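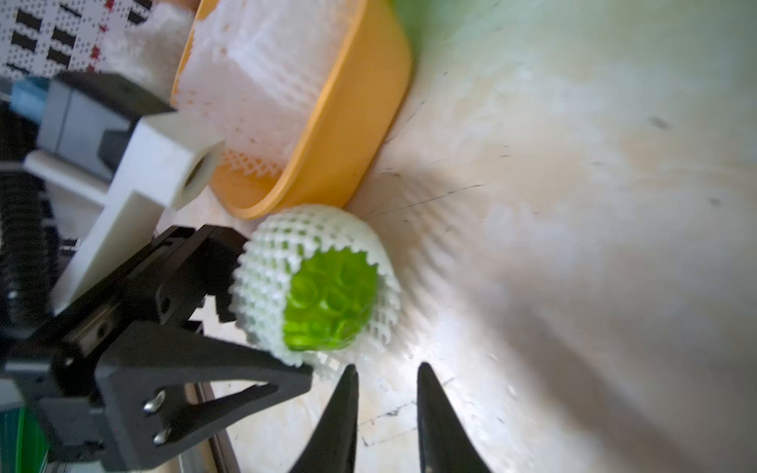 Figure 3. Green item with a bumpy surface in a white foam mesh sleeve, beside a basin of sleeves.

4.2 Use of printed and on-screen torque tables

The garages in the Pretton group kept both a printed service manual and a tablet copy of the same text. We looked at 743 repair orders for brake and wheel bearing work. Orders that listed only an oil change or a tire rotation were left out, as were 166 orders on which the mechanic had not noted the source of the torque value. The rest were sorted by source: printed page, tablet, or wall chart.

Mechanics at Gostgate used the wall chart for lug nuts and the printed manual for almost everything else. At Pacheco the tablet came first, and the printed manual was taken down mainly for exploded views, which were hard to read on the small screen. Sherif Abdelaziz coded the orders from both garages using the same sheet. Where a mechanic had written down two sources, the first one was kept.

Errors were of two kinds. In the first, the value came from the wrong model year – usually a page for the earlier axle. In the second, the value was right but had been read in the wrong unit. The Cokevex edition of the manual prints both units side by side in one column, and most of the unit errors came from that edition. Wrong-year errors were spread across all three sources.
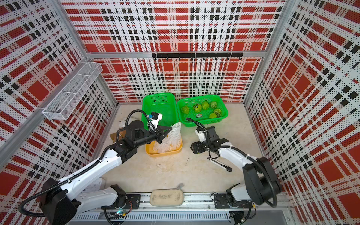
Should a garage drop the printed manual once it has a tablet copy?

Our records do not support that. The printed pages were still in use for diagrams and for jobs under the vehicle, where mechanics did not want to handle a screen.

Orders written on Thursday afternoons had more missing sources than others, but we did not test this further. The coding sheet had no field for the time a mechanic spent searching, so lookup time is left to Section 5, which uses the bench trials instead of the repair orders.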